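Trakiddale Hospitality puts off robot order and asks suppliers for working figures

24 February 2023

Trakiddale Hospitality, which serves drinks and light meals to meeting rooms and small offices, will not be placing an order for serving robots this year. The company had set money aside for four machines. It has now moved most of that sum into ordinary repairs and kept a smaller amount for a trial, on terms set out in this release.

The decision follows a review of bids from two suppliers, Gumier and Chamoun. Both offered a mobile unit with two arms, meant to carry a tray, pick up bottles and cans and open a small cupboard or fridge. Both bids were well presented. Neither told us what we would be paying for in the second year.

"I have read 117 pages of sales material and I still can't say what one of these things costs to run," said Imad Obeidat, who leads equipment buying at Trakiddale. "I know what a trolley costs to run. I would like the same answer for a robot before I sign for it."

The work we want done is plain. A tray has to be held. A bottle has to be taken from a crowded top and put somewhere else without knocking its neighbour. Our rooms have fans, cables, stools and baskets in them, and they are not going to be cleared for the benefit of a machine.
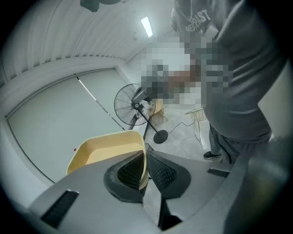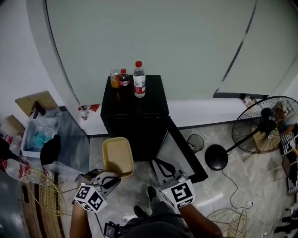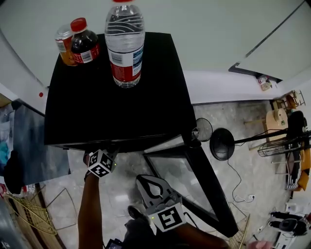
Tray and drinks work with hand-held grippers.

Suppliers tell us that work done by hand in this way can be used to teach a robot the same job. That may well be so. Our difficulty is with the step after that, when a person's judgement is taken out and a price is put in. Neither bid said how many recorded runs would be needed for a new room, who would do them, or whose budget they would come from. One bid listed "site learning" as included, then limited it in a footnote to nine hours.

We put the question another way and asked each supplier how long its machine had worked in a customer's building without a member of the supplier's own staff present. Gumier gave us a figure of almost 610 hours, added up across several sites, with no list of the sites. Chamoun said the information was held by its development team and has not yet sent it.

Trakiddale is not against automation. Our Sullton kitchen has run an automatic dishwashing line for years and we would not go back. We bought it after seeing it work a full shift on our own plates, with our own people loading it, and the maker put the price of spare parts in writing. We see no reason to ask less of a newer kind of machine that costs more.

Any supplier wishing to be considered for the trial should send the following:

A full price, including grippers, finger pads, batteries, software fees and visits, for each year the machine is expected to last.

The number of trays, bottles and cans handled in a normal working shift, with drops and spills counted.

The name and pay grade of the role expected to stand by and step in, and how often that happens.

A written statement of what the machine does when there is a power cable on the floor or a door is already open.

The cost of teaching it a second room.

Video will be accepted as background but will not be scored. We have watched a good deal of it, much of it speeded up.

The trial will be held at Sullton in August, in a room in daily use. Suppliers will pay their own travel and may bring two people, who will be asked to wait outside once the shift has started. If no bid meets the terms, the trial money goes back to the general equipment budget and the matter will be looked at again when next year's spending is planned.

"We may be told we're being slow," Mr Obeidat said. "I'd sooner be slow than have four of them parked in a corridor under dust sheets."

Bids and questions should be sent in writing to the equipment buying office at Trakiddale Hospitality. Sales calls will not be returned.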